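Pre-Opening Safety Checklist, Robot Demonstration Area
Gutham Technical Center, Hall 2
Public open day, visit route stop 4
Checklist completed February 25, 2018

Form 204, revision in use since June. Supersedes the short form used for school visits.

Result codes: OK = acceptable as found. C = acceptable with comment. A = action needed before doors open. N/A = does not apply.

Section 1. Visitor route and floor

1.1 Route from main entrance to stop 4 clear, full width. OK.

1.2 Floor tape marks the visitor line on the three open sides of the cell. C. Tape has lifted at the corner nearest the coat racks. Replaced during inspection. Use the cloth tape from stores next time; the vinyl type does not hold on the sealed concrete.

1.3 Barrier posts and belts in place. A. One belt will not latch. Swap with a belt from the Keltow stand, which has two spare.

1.4 Group size posted at the entry to the stop. OK. Limit is 12 visitors plus one guide. Guides are to hold the next group at stop 3 until the previous group has left by the far side.

1.5 Trip hazards. C. The extension lead to the projection screen crosses the guides' standing position. Cable ramp fitted. The ramp is gray on a gray floor and should have a yellow edge.

Section 2. Live cell

2.1 Emergency stop at operator station tested. OK. Motion stopped, brakes audible, reset required before restart.

2.2 Emergency stop on guide's side tested. OK.

2.3 Gate interlock tested with the arm in motion at demonstration speed. OK. Tested three times, same result each time.

2.4 Speed limit set in the controller and password protected. OK. The password is with the shift lead. Do not write it on the station.

2.5 Protective panels free of cracks and loose fasteners. C. Panel 3 has a scratch at child eye level -- cosmetic only. Two fasteners on panel 5 were finger tight and have been torqued.

2.6 Air supply to the live cell gripper. OK. Regulator holding, no leak at the fittings with leak spray applied.

2.7 Parts for the demonstration free of sharp edges. A. The turned parts from Hellström have burrs on the inner bore. They are handed out to visitors after the cycle. Deburr or replace with the plastic set.

Section 3. Electrical

3.1 Portable equipment labels in date. C. The screen, asset 343, is in date but the label is nearly unreadable. Relabel after the event.

3.2 Distribution box closed and locked. OK.

3.3 Load on the stop 4 circuit with everything running. OK. Measured 1625 W, well under the breaker rating. The coffee machine at stop 5 is on a separate circuit and must stay there.

Section 4. Simulation display

The simulated work cell is shown on the large screen between live cycles. It carries no physical hazard, but visitors take it as a model of good practice, so its content is checked against the same points as a real cell. Comments go to Brindico, who supply the scene files.

4.1 Scene loads without error and holds its start position until the guide begins the task. OK. Loaded four times.

4.2 Start position reviewed on screen. C. The large arm's gripper is open and well above the tabletop, with nothing between the fingers. The smaller dark gray arm is behind the table on the left. Blue, green and red blocks are toward the left of the table, and the long gray bar lies diagonally farther right. Guides should name both arms before starting, as visitors tend to watch only the large one. 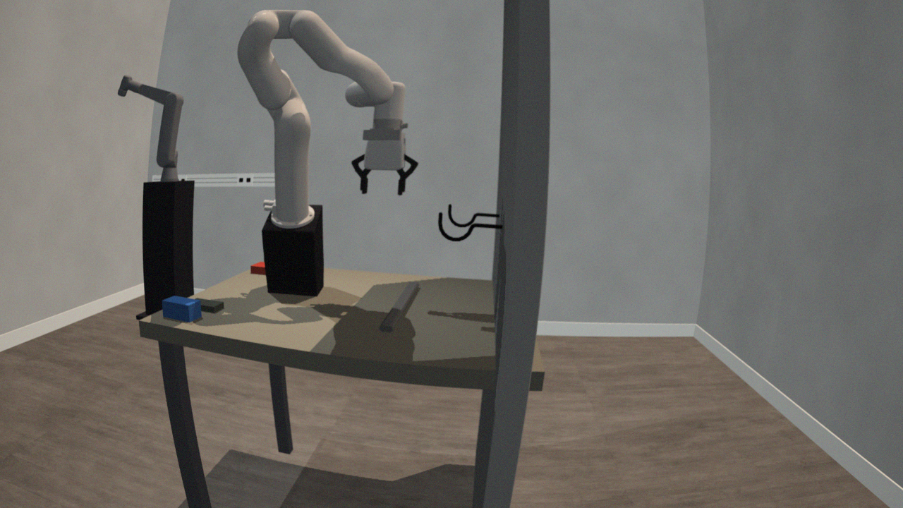 4.3 Objects near the table edge. C. The blue block starts near the front left corner. In a real cell we would ask for more margin. Brindico to consider moving it inward; not required for opening.

4.4 Fixed obstacles near the work area. C. The dark gray post at the right carries two hooks that project toward the table. Both are empty at the start. Any new arm path added to this scene should be reviewed for clearance to the hooks.

4.5 Shadows. C. Much of the tabletop is in shadow, and the green block is dark to begin with. It may be hard to pick out from the back row with the hall lights on. Dim the row nearest the screen, but leave the walkway lights at full level.

4.6 Guarding. C. There is no fence or marked zone around the simulated table. Guides must state that the live cell is guarded and that this layout is for showing motion only. Add the statement to the guide card.

Section 5. People and emergency arrangements

5.1 Guides briefed on stop buttons, group limit and evacuation route. OK.

5.2 First aid kit stocked and sealed. OK.

5.3 Extinguisher at the column, pressure in the green band. OK.

5.4 Hearing protection. N/A. Live cell is below the action level at the visitor line.

Open actions before doors

1.3 Barrier belt -- replace.
2.7 Burred parts -- deburr or withdraw.

Stop 4 is not to open until both are signed off on the sheet at the operator station. Items marked C may be closed after the event unless the text says otherwise.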